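Week 2 notes – Running a small lunch counter

Okay, portions! I spent a whole February at the Medeiros counter in Larkcombe ladling soup by eye, and we ran dry by one o'clock more days than I like to admit (sorry, Ingvild). Pick one ladle and stick with it.

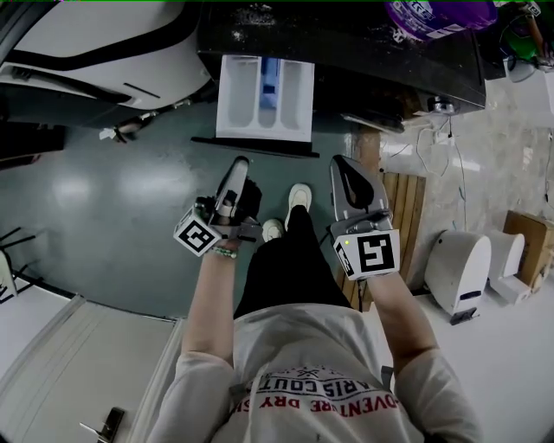
Detergent drawer, pulled out.

For Wednesday, bring a menu with two soups and one sandwich, and price the bread separately – everybody forgets the bread.

Related
Reading a lunch rush
Soup, stock and leftovers

We use cookies. OK

Comments
Maj-Britt Midtbø: Does butter count as bread?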